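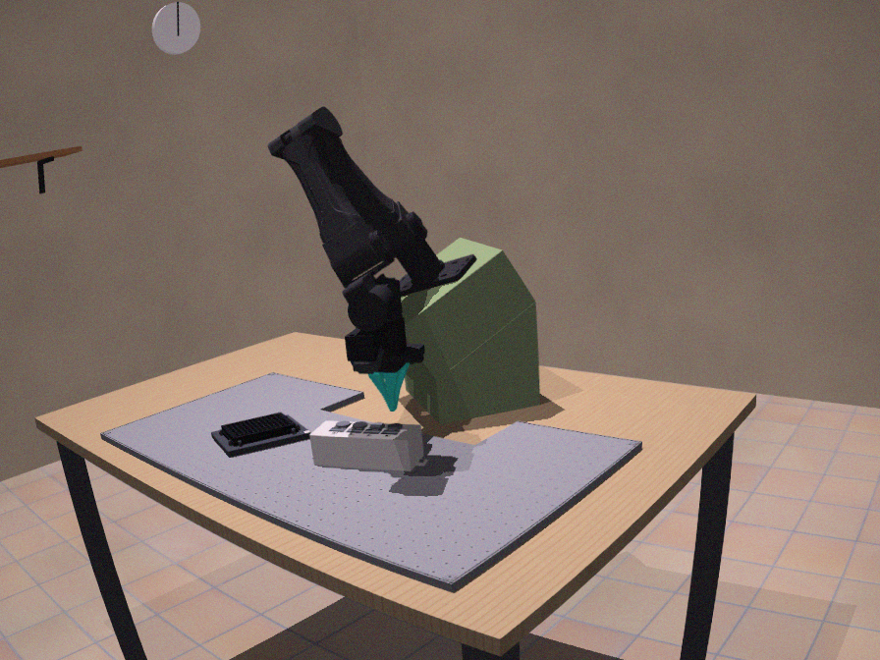 Grout, Movement and the Cost of a Flat Floor

February 15, 2022

Akosua Asamoah has been setting floor tile for 28 years, the last six of them as technical lead at Degefa, a flooring contractor with offices in Clundanis and Bivaston. Most of her work now is inspection. A building owner reports cracked grout or a hollow sound underfoot, and she is sent to find the cause before anyone orders new tile.

The tile itself is rarely at fault. "I look at the slab first, then the mortar coverage, then the joints," she said. "If somebody hands me a broken tile in a bag, I can't tell them very much. I need to see the floor it came out of."

Her inspection starts with a straightedge and a tapping rod. Areas that sound hollow are marked in chalk, and the marks are transferred to a plan. A scattered pattern usually points to poor mortar coverage. A line of hollow tiles running across a room points to a crack in the slab, or to a control joint that was tiled over.

Tiled-over joints are the failure she sees most often. The concrete moves at the joint, the tile can't, and the bond lets go on one side. "The joint has to come up through the tile. You can shift the layout so it lands on a grout line, and then you fill that line with sealant. It takes an extra hour at layout. People skip the hour."
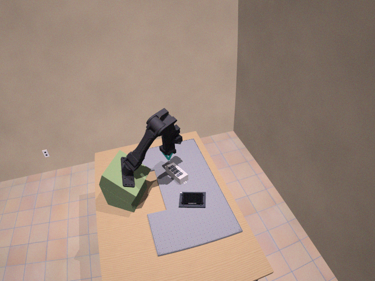

Large peach and terracotta floor tiles with light blue-gray grout.

Large tiles raise the stakes on flatness. A small tile will follow a dip in the slab. A large one bridges it, leaving either a void underneath or an edge that stands above its neighbor. Asamoah will not let a crew start until the high spots are ground down and the low spots filled, and she wants the readings written on the floor where the next person can check them.

She is less strict about grout color, although clients ask about it more than anything else. Pale grout shows dirt in traffic lanes and dark grout shows mineral haze. Her advice is to mix a sample, let it cure fully, and look at it in the actual room. "Wet grout is a different color. I had a client reject a floor the day it was grouted and accept it the following week. Same floor."

The longest dispute of her career concerned a dining hall in Dridow, tiled in July by a crew working with the doors open. The perimeter gap had been packed hard with grout on all four sides.
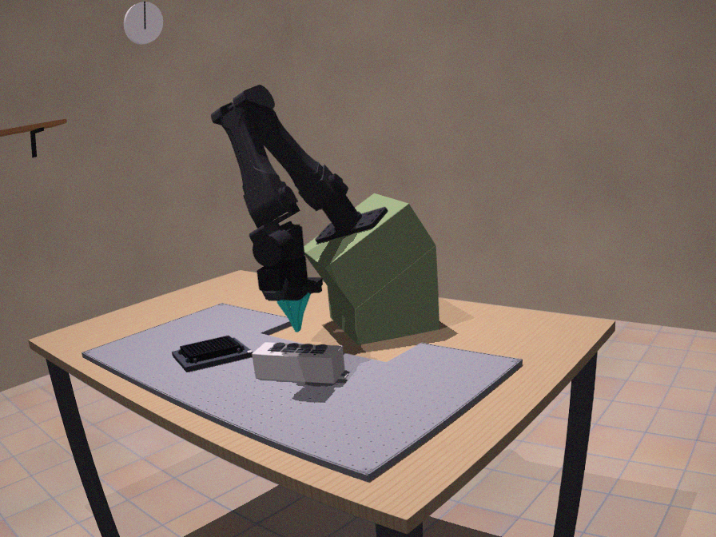
By winter a ridge of tiles had lifted along the middle of the hall. Rupert Frei, who managed the building, wanted the entire floor replaced. Asamoah recommended cutting out the perimeter, relaying the ridge and testing everything else by tapping. Frei agreed after the second report, and the repair has held.

Asked what she would change about how tile work is specified, she named the drawings. Movement joints are often covered by a general note that leaves their location to the installer. "Draw them. Put a line on the plan with a width next to it. If it's on the drawing, it gets priced, and if it gets priced, it gets done most of the time."

She also keeps spare tiles from every job, boxed and labeled by batch.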